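The Long Goodbye to My Old Computer

I've been putting off replacing my desktop for about 7 years now, which my kids find hilarious and my partner finds less so. It lives under the desk in the spare room, it hums like a fridge, and every February when the heat rolls in it starts sulking by mid-afternoon.
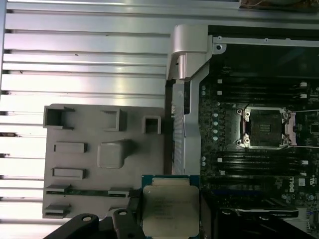
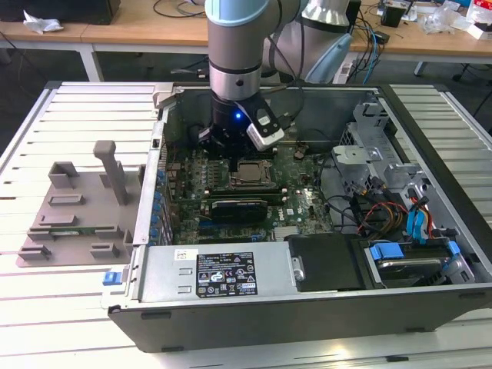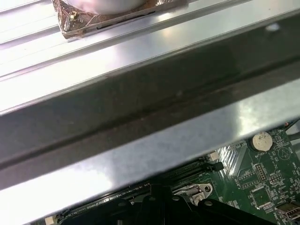

So this summer I decided to find out what it would take to keep the thing going, and I fell down a very deep hole (my favourite kind!). First stop was Bultum, a repair shop wedged between a bakery and a tyre place, where Janaína Paiva has been fixing other people's computers for longer than I've owned one. I lugged mine in wrapped in a beach towel. She took one look at the dust and laughed out loud.

"You don't need a new one," she told me. "You need a vacuum cleaner and a bigger drive."

She quoted me $134 for the lot, labour included. I'd been pricing a new machine from Zerkton the night before, with the coloured lights and everything, and I'd got as far as the checkout page. I felt a bit silly, to be fair.

What I hadn't reckoned on was how much I'd enjoy hanging around. Over three visits I met a retired teacher nursing a laptop full of family recipes, a bloke who wanted his uni thesis off a dead drive, and a teenager from Fontes who'd caught two buses to buy a second-hand power supply. Everybody stays for a chat. There's a kettle, and a tin of biscuits that's mostly crumbs by five.

Janaína grumbles about glued-down batteries and parts you can't order, and she'll keep going on that subject for as long as you let her. But she's also blunt about when to give up. My old printer, a Prirnen I'd carted through two house moves, got a firm shake of the head and went straight in the recycling pile.

The desktop's back under the desk now. It still hums. I've promised to bring it in again before next summer, and I've put a reminder on the fridge.

Comments

Mags: Still running my 2009 tower, mostly for solitaire. Lovely read!

Deano_K: Good on her for telling you about the printer. Mine needs the same talk.

Contact us | © Copyright, all rights reserved | Back to top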